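1/ Friday, desk cleanup at Mistton. The white surface took a lot longer than I planned. Coffee rings, pen marks, old tape glue.

2/ Warm water and dish soap first, then a cloth wrung out hard. The tape glue needed rubbing alcohol. Luminița told me to skip the scouring pad – she scratched hers at Buzatu that way.

3/ Plain pale white, a few tiny specks. I can live with the specks. 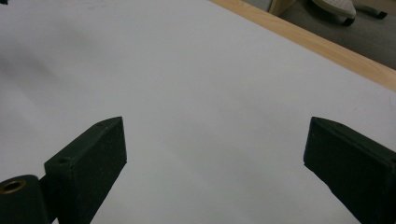 4/ Everything else is still in boxes in the hall. Only the lamp and the keyboard are coming back for now.

5/ A new top was 395 plus 40 for delivery, so I'm keeping this one. Marius wants the old monitor if anyone's asking. It's his.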